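Hand-held gripper closes late on one side, what to check?
Posted 19 Dec 2022 in Robots and Automation

magyar_468
I have a pair of hand-held grippers for recording sorting tasks. Since November the right one closes late, and small round parts slip from the jaws. Twice the finger caught the rim of the box and pushed the whole box away. I changed the pads already. What should I check next?

Skinwood
Probably the cable. Mine was.

Grakberg
I had the same fault, and in my case it was also the cable, but not the plug. It was bending too sharply where it leaves the handle. Please switch off before you touch it. 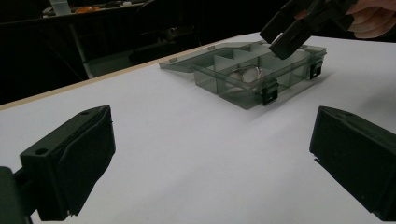
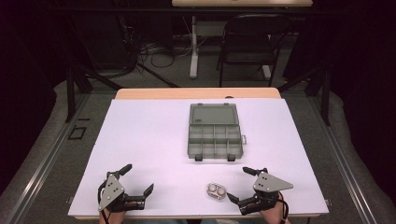 My delay was 5 frames, and I found it only when I compared both sides in the log. Loosen the cable and give it a wide loop, then record 6 slow closings with nothing in the jaws. After this, try again with the real parts. A box with thin dividers like the grey one, with its lid open flat, is a hard test, so I would begin with a part lying on the free table. If the delay is still there, look at the screws of the finger. One of mine was loose too.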